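The Waiting Rule

Kedir Ejigu was given rule 16 because the woman who had it before him had moved to Leeds.

There were 173 rules in the Brullwood code for two-armed machines in the home, and each one had a keeper. The keeper did not write the rule. The keeper read the reports that came in against it, ran whatever runs were needed, and once a year said whether it should stay, go or be reworded. Most stayed. Rule 40, on hot oil, had been reworded eleven times and ran to two pages. Rule 16 was one line long.

A hand at rest beside a work surface shall be open, and shall stay open until the task names the object.

"It's an easy one," his manager told him. "Sign it off by the end of June."

He read the file on the train. It was mostly complaints from Tesfamariam, the firm that made the Tatus. The Tatus was quick. It could guess from the state of a counter what it would be asked to do, and it was right nine times out of ten, and it could have its fingers closed round a thing before the person in the kitchen had finished speaking. Rule 16 held it back. Tesfamariam had measured the delay and put it on a chart. They wanted the words "until the task names the object" struck out.

The other side of the file was thin. There was a letter from a man whose mother had one of the early machines, before the code. She used to put things down on the counter while she thought. The machine would pick them up. It never broke anything or hurt her, he wrote, but she had stopped putting things down. She carried them about with her instead, an egg or a spoon, from room to room.

Someone had stamped the letter "No defect found".

Kedir ran his tests in Nidden. Nidden was a kitchen that existed only on the Brullwood machines, drawn in enough detail that a pair of arms could be put through a day's work in it overnight. It had been built years ago by someone who liked granite. Each keeper could lay the counter out as they wished, and they tended to leave their things behind, so you learned a bit about your colleagues. He found the last layout saved under rule 16 and opened it without changing anything.

The form asked for a minimum of 60 runs. He set it for 3000, with the rule on for half of them and off for the rest, and went home.

In the morning he went through the stills. This was the part of the job that people skipped. The numbers came out in a table and the table was usually enough, but his first supervisor had made him look at stills, and he had kept it up. 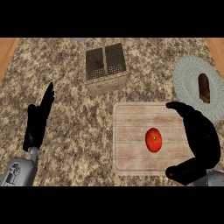
The Nidden counter from above: right hand open at the board, left hand raised, tomato untouched.

It was one of the rule-on runs. He left it on the screen while he drank his tea. Then he opened one from the other half, where the rule was off, and the right hand had closed on the tomato. Both were passes. The instruction in both runs, when it came, had been to move the tomato to the left side of the counter.

He looked up the time saved. It was a little under a second.

The table agreed with Tesfamariam. With the rule off, the Tatus finished sooner, dropped nothing and hit nothing. In the one run in ten where it guessed wrong it put the thing back where it had been and started again, and even with those counted in, it came out ahead. There was no column for anything else.

He rang the number on the letter. It was four years old and he didn't expect much, but the man answered.

"Did she ever say what it was she minded?" Kedir asked.

"Not in so many words. She wasn't frightened of it, if that's what you want to write down."

"I don't want to write down anything in particular."

The man thought about it. "She said it was like eating with someone who watches your plate."

"Does she still have the machine?"

"She's got a newer one. It came with the rules in it. She's all right with that one."

"Does she put things down?"

"I'd have to look," the man said. "I suppose she must do. I haven't found an egg on the stairs for a while."

Kedir thanked him and wrote it up. He had to think where to put it. The form had a box for injury, a box for damage and a box for delay. In the end he ran a second set. He wrote a very simple person into Nidden, no more than a pair of hands on a timer, who put a thing on the board, waited, and then half the time took it back again. He had to ask for a day's extension to do it — his manager gave him the day and asked whether everything was all right at home.

With the rule on, the person got the thing back every time, because it was still lying there. With the rule off, the person's hands reached the board and found other hands already at it. The Tatus let go at once. It was very good at letting go. The run was marked as a pass, and so were all the ones like it.

He added a column. He called it "Object already held when person reaches for it", filled it in, and sent the whole thing upstairs with the recommendation that rule 16 stay as it was, word for word.

The man from Tesfamariam came in to go over it. He was polite and had printed everything out.

"You've invented a measure," he said.

"Yes."

"It isn't a safety measure."

"The code doesn't say safety on the front. It says good practice."

The man turned to the cover to check. He read it, and turned back to the column, and ran his pen down it to the bottom. "We could fix this," he said. "We could have it watch for signs that the person has finished."

"How would it know?"

"They'd ask for something."

"That's the rule," said Kedir.

The man wrote that down as well. They moved on to the appendix, where there was a mistake in the page numbers, and spent the rest of the hour on that.

Rule 16 was signed off for another year. Kedir saved his layout in Nidden over the old one, and then changed his mind and put the old one back. The column stayed on the form. The next keeper to use it was the one who had doors.

Comments (4)

marlpit: I liked the egg on the stairs. My dad did this with his glasses case, no robot involved.

Hesketh R: Would a firm really object over a second? I work in packaging and yes, they would.

tinderbox_jo: Wanted more of the mother, but I can see why she stays on the other end of the phone. What did the doors keeper do with the column?

marlpit: @tinderbox_jo Held it open for people, I hope.

Stories copyright of their authors. Contact the editors | Submissions | Back to top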